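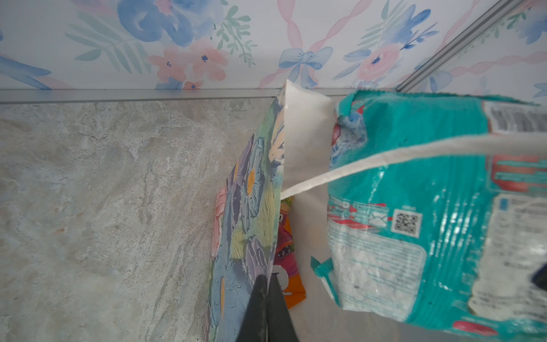
Figure 3. Bag task, wrist view. Finger against the printed gift bag, teal package and snack wrapper alongside.

4.2 Packing and unpacking bags

The second group of chores is bags. We picked bags after the drawer and shelf tasks (Section 4.1) because the people we asked at the start kept naming them: put the shopping away, pack the snacks, clear the counter. A person does this without looking much. For the arm it is the hardest thing in the paper so far.

Setup. Same arm and same two-finger gripper as before, running the Sikach policy with no changes to the network. Training data was 1,000 demonstrations over all bag types, paper and cloth, of which 200 used stiff paper gift bags with thin handles. The wrist camera is the main input. A fixed side camera was on for scoring only and the policy never sees it. Lighting was left alone, whatever the room had at that time of day.

Three sub-tasks. (a) Hold the bag steady and upright. (b) Lift one packaged item and lower it into the bag. (c) Pick the bag up by its handle and move it to the far side of the counter. Each was scored separately, and then as a chain. A chain counts as done only if all three parts finish with no human hand on anything.

What makes it hard. Paper bags are light and tall. A small push at the top tips them, the same push near the base slides them. When the bag stands edge-on to the camera, as in Figure 3, the policy has only the narrow side panel to go on and depth along the bag is close to a guess. The handle is worse. It is thin and white, it runs diagonally across the front of the teal package, and in our segmentation masks it was often merged with whatever was behind it. Glossy plastic adds its own trouble, since highlights along the folds move when the wrist moves and the tracker reads that as the package moving.

Print was a problem we did not plan for. The bag has large painted flowers on it and the wall behind has a flower pattern too. Edges between the two were lost in many of our early runs, more so near the top of the bag. We retrained with random printed backgrounds (the Boiko set) and this helped with (a) and (b). No real change in (c).

Results. We ran 99 chains after retraining. Full chains done: 11. Most of the failures came at the handle, either a miss or a grasp that took the handle and the edge of the bag together. Steadying the bag was good and we would call that sub-task usable now. Lifting soft packages was mixed. Flat ones with a loose flap or corner were easier, the finger can get under teh flap, but then the package hangs from it and swings and the lowering step has to wait. The policy does not know how to wait. It lowers anyway.

Force. The tapered finger tip has no pad sensor, only motor current. So contact with a standing paper bag is nearly invisible to the controller, the bag gives way before the current rises enough to notice. We tried a lower threshold. It fired on the arm's own friction. Left at the default for all runs reported here.

Comparison. The Kostine baseline uses scripted grasps from a top view and finished no chains at all, though it was faster on (b) when the item lay flat and alone. We also tried the Diteren gripper, with wider soft fingers, in a short side test. Better on packages, too thick for handles. Not in the table, too few runs to be fair to it.

Is this a chore a machine can do yet? Parts of it. An arm that holds a bag steady while a person fills it would be a help in a kitchen or at a packing bench, and that could be built with what we have. An arm left by itself to pack the bag and carry it over, no. The success rate is too low and a failed chain tends to end with things knocked over and a person picking up, so the time saved is negative.

Two notes for anyone repeating this. Paper bags wear out; creases from earlier grasps change how the side panel folds and the policy seems to learn the creases. Change bags often. Also the order of items matters more than we expected, stiff boxes first gives the bag some weight at the base and everthing after is easier. We kept the order random in the scored runs. Section 4.3 covers cloth bags, where tipping goes away and finding the opening takes its place.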